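Reading time: 1 min

Bowls in the dishwasher, which way?

grimine_kel: My wide bowls never fit well in our Hebden. The door is silver and shows every mark, but my question is about loading.
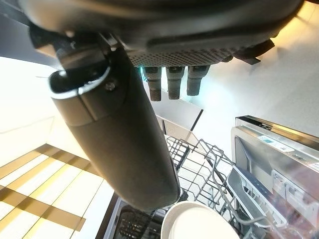
Reply 1

chelsea_d: I put the bowls first, while the rack is empty. Tilted, on the side.

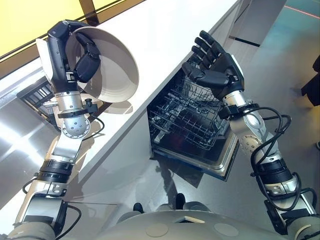 White bowl, held tilted

fludness3: I disagree with Chelsea. Bowls go last, plates need the room.

grimine_kel: With plates first, I have place for only 3 bowls. 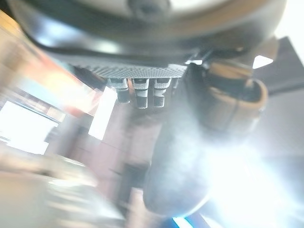 Reply 2

chelsea_d: Then wash them by hand, it is quicker.

Comments
Burkance: Bowls first, I agree.
Anna: Mine go on top.

Contact Kelly Garside | © Hebden Owners Board | Back to top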